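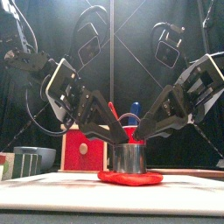 Rocío Rivadeneyra thought we should start with the phone line, before apologies or anything else, as she'd spent her whole lunch hour on hold to it and got nowhere. So we did, and the agenda was out of order from then on. I've written this up in the order we talked about it, so please don't go looking for item one.

**Urkbridge Benefits Advice Group, November meeting**

Held in the upstairs room. I took the notes (sorry about my handwriting if you saw the originals). Apologies came in later from the Zosetwood lot, whose bus didn't turn up.

**Crisis grants and the phone line**

The council has moved crisis grant applications on to Cerkance, the new online system, and you can only apply by phone if you ask for it specially. To ask for it specially you have to ring the same number everyone else is ringing. Rocío was on hold for 37 minutes and then it cut out. She wasn't even applying for herself, she was trying to find out what had happened to a claim for a woman in Zosetwood whose cooker has packed up, and who has been feeding two boys out of the microwave.

We had a good long moan about this! Then we tried to work out what we'd like the council to do. I suggested a call-back, so people on pay-as-you-go aren't burning through credit. Everybody liked that. There was less agreement on whether to ask for a separate number for advisers. I'm in favour, selfishly, but it was said (fairly, I think) that if we get our own number we'll stop noticing how bad the main one is. Left for next time.

*Action:* I'll write to the council about call-backs and send the draft round first. Rocío will give me her dates and times.

**The form itself**

I'd printed the whole Cerkance form out, every screen, and we passed it about. Main grumbles:

- It asks for bank statements as a PDF. Most people we see have a phone with a cracked screen and an app, and have no idea how to get a PDF out of it. Nor did half of us.
- It times out after 4 minutes if you stop typing, and there's no save button until the last page.
- The "reason for your emergency" box takes 100 characters. I tried to write "my purse was stolen on the bus with the rent in it and I have no food in for the weekend" and had room for about two words more. Try putting a family breakdown in there.
- The Polish translation is only on the front page. Click "next" and you're back in English.

Someone asked whether refusals have gone up since the change. We don't know. The council hasn't published anything for the new system, and our own casework notes are too patchy to say. I don't want us telling the paper that refusals have gone up when we can't back it up, and I said so a bit sharply, for which I apologised at the time and do again now.

*Action:* all of us to fill in the blue sheet for every crisis grant we help with, including the ones that get paid without a fuss. Especially those, as we always forget them.

**Grabowska**

Good news for once. Grabowska, who run the launderette and the repair shop next to it, have said we can use their back room on Monday mornings for form-filling. There's wifi, a kettle and a proper door that shuts, so nobody has to read out their bank balance in front of the tumble dryers. They don't want rent but they would like the room left as we find it, and the radiator has to be turned off at the wall.

We need 4 people on the rota before we can start. We've got me, Rocío and two maybes. If you're a maybe, you know who you are, and I'd love a yes or a no from you by text so I can get the posters done.

We did go back and forth over whether to see people by appointment or let them walk in. Walk-in won, on the grounds that a crisis doesn't wait for a slot, but with a sheet on the door so people can see how long the queue is and go and get a coffee.

**Appeals**

We ran short of time here. The review letter template is out of date: it still gives the old address and calls it a "welfare fund application". Please bin any copies you've got in your bags. Rocío has a better one which she wrote for the cooker case and she'll take the personal bits out and share it.

Also, a reminder that people can ask for a review by email and don't have to use Cerkance for that part. It's in the council's own rules, right down near the end.

**Anything else**

- The leaflet rack in the library has been moved behind the photocopier. I'll have a word.
- Zosetwood would like us to hold every other meeting over there. Seems only fair after tonight's bus. On the agenda for next time.
- Whoever left the green umbrella, I've got it at home.

Finished at half past eight, and then we stood on the stairs talking about the phone line again until ten to nine.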